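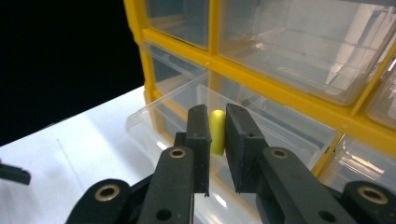 *Fig. 1. Small yellow cylinder with rounded ends, standing upright.*

**Tindetti Building Users – Quarterly Meeting, Minutes**
September 16, 2024, ground floor meeting room

Present: representatives of Zusari (tenant, second floor), Seyoum (tenant, ground floor and workshop), Gatent (building management). Apologies from the first-floor tenant. Gatent took the chair and the minutes.

## 1. Previous minutes

Approved with one correction. Under item 4, "night setback 16 degrees" should read "18 degrees".

## 2. Noise from the rooftop air handling unit

Gatent reported on the readings taken in the second-floor open office after the complaint from Zusari. With the unit at full speed the level at the desks nearest the riser was 7 dB above the level with the unit off. At the reduced speed no clear difference was measured. A low hum can still be heard near the riser door at the reduced speed, and Zusari considers it a nuisance during calls.

The contractor inspected the unit. Two of the spring mounts on the supply fan are fully compressed and the flexible connector on the discharge side has hardened. Replacement of both was quoted. Zusari asked whether the fan bearings had been checked at the same visit. They had not.

Decided: mounts and connector to be replaced under the maintenance budget. Bearings to be checked while the fan is isolated. Full speed to be locked out during office hours until the work is done, provided the second floor stays below 28 degrees.

Action: Gatent.

## 3. Workshop door

Seyoum stated that the door between the workshop and the corridor is being held open for deliveries – the closer is too stiff to get a cart through. The door is a fire door and must not be wedged. Gatent proposed a magnetic hold-open linked to the alarm panel. There is a spare output on the panel, but the cable route above the corridor ceiling has not been confirmed.

Seyoum objected to sharing the cost, on the grounds that the closer was fitted by the building. Gatent will look at the lease before the next meeting. In the meantime the closer is to be adjusted to the lightest setting at which the door still latches.

Action: Gatent (closer, lease), Seyoum (remove wedge).

## 4. Water heater, ground floor

Temperature at the kitchen tap is low in the mornings. The timer was found two hours late and has been reset. Seyoum to report if the problem returns. No further action.

## 5. Bicycle storage

Nearly all hooks are in use. Zusari requested a second rack beside the north entrance. Gatent noted that the paving there slopes toward the drain and that a floor-fixed rack would need a level base. A wall-fixed type may be possible if the brick is sound. To be priced both ways.

Action: Gatent.

## 6. Any other business

Recycling pickup has moved to the early slot. Bins must be out the evening before.

Zusari asked for the lobby lights to be set back to the old timing. Not agreed – carried over.

## 7. Next meeting

January, date to be circulated by Gatent. Items for the agenda to reach Gatent one week ahead.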